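Handhabungstechnik im Praktikum, Einheit 3: Lohnt sich das Greifpaket von Cludgate?
Skript zur Vorlesung, überarbeitete Fassung vom Oktober

Ihr kennt das ja inzwischen von mir: Bevor wir im Praktikum irgendetwas anschaffen, nehme ich es ein paar Wochen mit ins Büro und ärgere mich stellvertretend für euch damit herum. Diesmal war es das Greifpaket von Cludgate, also die Simulationsumgebung mit Arm, Parallelgreifer und einem Satz fertiger Tischszenen. Vertrieben wird das Ganze bei uns über Antoniuk, die auch die Schulung anbieten (dazu unten mehr). Das Skript hier ersetzt die Folien vom letzten Jahr, die könnt ihr getrost wegwerfen.

Was ist drin?

Im Grundpaket bekommt ihr das Armmodell mit Greifer, den Szeneneditor, eine Python-Schnittstelle und 42 vorbereitete Szenen. Die Szenen sind nach Schwierigkeit in Stufen sortiert, wobei mir die Sortierung stellenweise rätselhaft bleibt. Szene 17 zum Beispiel steht in der mittleren Stufe, und ich habe an ihr länger gesessen als an allem, was danach kommt. Dazu gibt es ein Handbuch, das in der deutschen Fassung leider nur bis zur Hälfte übersetzt ist. Nehmt gleich die englische, dann stimmen auch die Funktionsnamen.

Installiert habe ich auf zwei Rechnern. Auf dem Laborrechner lief es sofort durch, auf meinem Laptop erst, nachdem ich den Grafiktreiber zurückgesetzt hatte. Wer zu Hause arbeiten will, schaut bitte vorher in die Datei mit den Voraussetzungen und schreibt mir nicht am Donnerstag um kurz vor Mitternacht. Danke!

Der erste Griff

Fangen wir mit dem an, worum es in dieser Einheit geht: einen Becher von oben oder von der Seite greifen. Klingt banal, ist es aber nicht, und gerade deshalb mag ich die Aufgabe so gern. Ihr habt drei Posen, die ihr festlegen müsst: die Vorposition, die Greifposition und die Abhebeposition. Die Vorposition liegt über dem Objekt, die Finger sind schon auf, und von dort fahrt ihr geradlinig nach unten. Viele lassen die Vorposition weg und wundern sich dann, dass die Finger schräg ankommen und den Becher umschubsen.

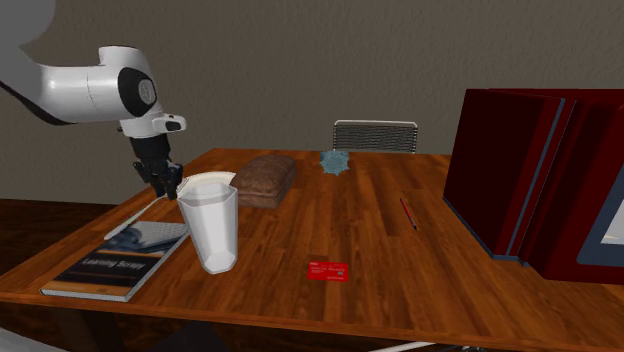 Wie weit ihr die Finger öffnet, ist übrigens der Parameter, an dem sich im letzten Jahrgang die meisten die Zähne ausgebissen haben. Zu eng, und ihr setzt mit den Fingerspitzen auf dem Rand auf. Zu weit, und ihr räumt beim Runterfahren die Nachbarschaft mit ab. Mein Rat: Erst die Becherbreite im Szeneneditor nachmessen, dann auf jeder Seite etwas Luft dazugeben und den Wert im Protokoll notieren. Bei Bechern, die nach unten oder oben schmaler werden, kommt es außerdem darauf an, in welcher Höhe ihr messt. Messt dort, wo die Finger am Ende sitzen sollen!

Was mir bei Cludgate richtig gut gefällt, ist der Zeitlupenmodus. Man kann die Simulation kurz vor dem Kontakt anhalten, die Pose ein kleines Stück verschieben und von dort weiterrechnen lassen. In der alten Umgebung mussten wir jedes Mal ganz von vorn anfangen, und das hat so manchen Nachmittag gefressen. Auch die Kontaktpunkte lassen sich einblenden. Sie sind winzig und man muss hineinzoomen, aber sie sind da.

Was mich stört

Die Reibungswerte, ganz klar. Die Voreinstellung ist so gutmütig, dass man auch mit einem miserablen Griff durchkommt. Ein Becher, der nur an einer Kante klemmt, wandert brav mit nach oben. Das sieht hübsch aus und bringt euch überhaupt nichts bei. Für die Abgabe setzt ihr deshalb die Reibung auf die Stufe »niedrig« und lasst jeden Griff noch einmal laufen. Griffe, die dann abrutschen, gehören trotzdem ins Protokoll, mit einem Satz dazu, was ihr als Ursache vermutet.

Zweiter Punkt: weiche Objekte. Tücher und Schwämme werden vom Paket wie harte Klumpen behandelt. Wer später etwas mit Textilien machen möchte (ich weiß, dass einige von euch das vorhaben), ist mit dem Zusatzmodul Brudilby besser bedient. Das kostet extra, und ich habe es nur in der Testversion gesehen. Die machte einen ordentlichen Eindruck, ruckelte aber auf dem Laborrechner.

Und dann die Lizenz. Sie ist an den Rechner gebunden, man muss sie vor einem Umzug also abmelden. Ich habe das einmal vergessen und durfte beim Support von Antoniuk anrufen. Die waren nett und schnell, trotzdem hätte ich mir den Anruf gern gespart.

Zur Schulung

Die Schulung findet in Cliltatberg statt und dauert 2 Tage. Der erste Tag war für mich größtenteils Wiederholung, Koordinatensysteme und so weiter, das habt ihr nach Einheit 2 ohnehin drauf. Am zweiten Tag ging es um das Planen von Bahnen zwischen dicht stehenden Gegenständen, und da habe ich fleißig mitgeschrieben. Wer eine Abschlussarbeit in der Richtung plant, kann mich auf einen Zuschuss ansprechen.

Mein Urteil bis hierhin: Fürs Praktikum nehmen wir das Grundpaket, ohne Zusatzmodul. Für Forschungsfragen zum Kontaktverhalten würde ich es nicht empfehlen, jedenfalls nicht mit den mitgelieferten Werten.

Aufgaben bis zur nächsten Sitzung

Szene 17 laden und den Becher einmal von oben und einmal von der Seite greifen.
Öffnungsweite, Greifhöhe und Reibungsstufe für jeden Versuch ins Protokoll eintragen.
Im Handbuch das Kapitel über Vorpositionen lesen, die Abschnitte zur Kalibrierung könnt ihr überspringen.
Wer fertig ist und noch Lust hat: den Becher auf einen Teller stellen, ohne dass er kippt.

Abgabe wie immer als eine einzige PDF-Datei, bitte mit Gruppennummer im Dateinamen.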